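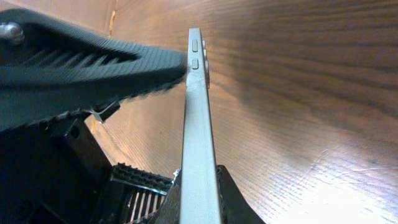
About us

Basulden records people guiding robots through everyday handling jobs, and turns those recordings into examples that a learning system can be trained on. We work from two rooms above a former print shop in Luretville. There are 11 of us, most of whom spend the greater part of the day at a table with a pair of handles in front of them and a robot copying what they do.

The firm was started by Agathe Hamel and Agathe Hoarau, who had worked together on packing machinery at Aubert. Customers there kept asking for machines that could cope with goods that weren't always the same shape or in the same place. Writing rules for every case took months and the rules broke as soon as a supplier changed a box. The two of them left to try the other way round: show the machine the job many times over, with all the small differences left in, and let it learn from those.

Both founders are still here. To save confusion we call them by their surnames, and so do most of our clients.

What we do

A client comes to us with a task. It may be putting small items into a tray, turning an object so that a label can be read, folding a cloth or picking up a phone by its sides. We agree what counts as a finished attempt and what counts as a spoiled one, and we write that down before any recording begins. Then an operator does the task through the robot, over and over, moving the objects between attempts.

Each attempt is saved with the views from the cameras, the positions of the arm and how far the fingers were open. A camera near the wrist matters a good deal, as the last few centimetres before a grip are hard to judge from anywhere else. Thin, smooth things such as phones take the most practice. They can turn between the fingers, and an operator has to learn to close slowly and stop in good time.

We keep the attempts that go wrong. They are marked as such and handed over separately, and the client decides whether to use them. An attempt where the operator slips and then recovers is often worth more than a clean one, so those get a mark of their own.

How the work is checked

Every recording is watched by someone other than the person who made it. The checker looks for missing pictures, wrong start and end points, and descriptions that don't match what was done. If the instruction says "pick up the phone" and the operator also pushed a cup aside, the note has to say so.

We keep our records in Brorik, a program we wrote ourselves after trying to manage with spreadsheets. It holds the object lists, the operator's notes and the checker's marks in one place. It isn't for sale, but clients can have a login to follow their own project.

Our operators

Operators don't need a background in robotics. Ours have come from kitchens, a dental laboratory, a garden centre and a sewing workshop. New starters spend 6 days practising before anything they record is kept. Turns at the handles are kept short — tired hands make poor examples — and the rest of the time goes on setting out tables, checking and writing notes.

All operators are employed by us and paid by the hour, at the same rate for recording and checking. We don't pay by the attempt. We did for a short while at the beginning, and the recordings became hurried and much alike.

What we don't do

We don't build robots and we don't train the finished systems. We don't record members of the public. Phones, cards and papers used on our tables are bought for the purpose or supplied by the client, and none of them hold anyone's personal details.

Visits and enquiries

Clients are welcome to visit by arrangement, and we suggest coming once before recording begins to try the handles. The stairs are steep and there is no lift, so please tell us beforehand if that would be a difficulty and we will meet you on the ground floor. The office is closed for the first two weeks of July.

For new projects, write to Agathe Hoarau. For work as an operator, write to Agathe Hamel and say which hours suit you.

Page last changed 27 February 2022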